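나무판 위 블록 정리 타래 (1/16)

조각을 상자에 담기 전에 판 위에 한 번 다 펼쳐 놓는다. 노랑 둘, 파랑 둘, 초록 둘, 빨강 하나. 아래로 하나씩 적어 둔다. 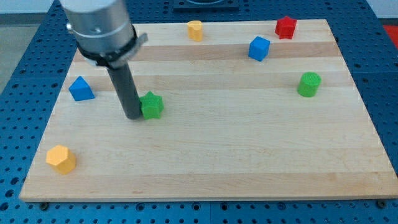 2/16 초록 별

육각별 기둥. 판에 세워 두면 윗면 결이 보인다. 출력물 특유의 가는 결인데, 손톱으로 긁으면 사각사각 소리가 난다. 처음에는 사포로 밀까 했다. 별은 안쪽으로 들어간 모서리가 여섯 군데라 사포가 잘 안 들어간다. 한 개 시험 삼아 밀어 봤더니 바깥쪽만 매끈하고 안쪽은 그대로여서 더 지저분해 보였다. 그래서 그냥 둔다.

3/16

별은 보관할 때도 제일 까다롭다. 다른 조각이랑 나란히 넣으면 꼭짓점 사이로 빈 공간이 생기고, 상자를 흔들면 거기로 작은 게 끼어든다. 지금은 별부터 넣고 나머지를 둘레에 채운다. 순서를 바꾸면 뚜껑이 안 닫힌다.

4/16 파란 삼각기둥

세우지 않고 옆면으로 눕혀 둔다. 눕히면 위가 지붕처럼 뾰족해져서 집기 편하다. 세워 두면 삼각형 면이 위로 와서 위에서 볼 때 모양은 확실한데, 판을 옮길 때 자주 넘어진다. 모양을 보여 줄 때는 세우고, 평소에는 눕힌다.

5/16 노란 육각기둥

이건 세워서 쓴다. 윗면이 연한 노랑이고 옆면은 주황에 가깝게 진하다. 같은 조각인데 낮에 창가에서 보면 차이가 덜하고 저녁에 등을 켜면 더 벌어진다. 색 이름을 정할 때 조금 고민했는데 라벨에는 그냥 노랑이라고 적었다.

6/16

육각기둥은 구르지 않을 것 같은데 눕히면 은근히 구른다. 책상에서 한 번 떨어뜨렸고 모서리 하나가 눌렸다. 쓰는 데는 지장이 없어서 다시 뽑지는 않았다. 눌린 쪽을 아래로 두면 모른다.

7/16 나무판

밝은색 직사각형 판이다. 원래는 Hyvönen 선반에서 나온 여분 판이었다. 선반 칸을 하나 줄이면서 남았고, 버리려다가 블록 받침으로 돌렸다. 색이 밝아서 네 가지 색이 다 잘 보인다. 진한 색 쟁반도 써 봤는데 파란 조각이 묻혀서 안 보였다.

8/16

판 관리는 별것 없다. 마른 천으로 닦고, 얼룩이 생기면 물기를 꼭 짠 천으로 한 번 더 닦는다. 기름은 안 바른다. 예전에 다른 판에 발랐다가 조각 바닥에 묻어서 한동안 먼지가 달라붙었다.

9/16 파란 작업대

상판에 구멍이 나 있는 작업대라서 블록을 바로 올리지 않는다. 구멍에 걸려서 기울고, 작은 부스러기가 구멍으로 들어가면 빼기 귀찮다. 판을 하나 깔면 해결된다. 판 없이 쓰던 때에는 조각을 세울 때마다 구멍을 피해서 자리를 찾아야 했다.

구멍 청소는 가는 붓으로 한다. 청소기 노즐은 너무 커서 겉만 훑고 지나간다.

10/16 조각 뽑기

도면은 Vivach에서 받았고 별만 내가 조금 고쳤다. 받은 별은 꼭짓점이 너무 날카로워서 손에 걸렸다. 끝을 조금 둥글린 다음 다시 뽑았다. 고친 파일은 1,431번으로 저장해 뒀다. 번호에 뜻은 없고 폴더에서 다음 번호였다.

11/16

별 한 개에 132분 걸렸다. 속을 덜 채우면 더 빨리 끝나지만 가벼워서 판에 놓았을 때 잘 밀린다. 나는 좀 묵직한 쪽이 좋아서 속을 채우는 설정을 올렸다. 시간이 아까우면 낮춰도 된다.

12/16 색

재료는 Tevport 것을 쓴다. 빨강은 한 롤이 거의 끝나 가던 참이라 하나만 뽑고 멈췄다. 나머지 색은 둘씩 있다. 빨강을 하나 더 맞출지 그대로 둘지는 아직 안 정했다. 짝 맞추기로 쓰려면 하나 더 있어야 하고, 그냥 모양 놀이로 쓰면 하나로도 충분하다.

13/16 상자

Triltham 뚜껑 상자 제일 작은 것. 바닥에 얇은 펠트를 잘라 깔았다. 안 깔면 꺼낼 때마다 소리가 크다. 펠트는 접착제 없이 그냥 끼웠고, 먼지가 쌓이면 꺼내서 턴다. 칸막이도 사 봤는데 별이 칸에 안 들어가서 뺐다.

14/16 정리 순서

별 먼저. 그다음 큰 기둥. 삼각기둥은 눕혀서 남은 틈에 넣는다. 마지막에 빨강을 맨 위에 올린다. 뚜껑을 열었을 때 빨강이 안 보이면 뭔가 빠진 것이라 바로 알 수 있다. 정리에는 5분이면 충분하고 판까지 닦으면 10분 걸린다.

15/16 받은 질문 몇 개

물로 씻어도 되냐는 질문이 있었다. 미지근한 물에 씻고 바로 닦는다. 뜨거운 물은 안 쓴다. 전에 다른 출력물을 뜨거운 물에 담갔다가 휘었다.

어린아이에게 줘도 되냐는 질문도 있었다. 나는 책상에서만 쓰고 아이에게 줘 본 적이 없어서 뭐라고 말하기 어렵다. 출력물은 결 사이에 때가 끼니까 입에 넣는 나이라면 나라면 안 준다.

도면 공유는 별만 가능하다. 나머지는 받은 것 그대로라서 내가 올릴 수 없다.

16/16

다음에는 상자 옆면에 붙일 라벨을 바꿀 생각이다. 지금 것은 손으로 썼는데 글씨가 번졌다. 모양을 작게 그려 넣을지 글자만 쓸지 고르는 중이고, 별은 그리기가 제일 어려워서 아마 글자로 갈 것 같다. 빨강 재료를 새로 사게 되면 이 타래에 이어서 적겠다.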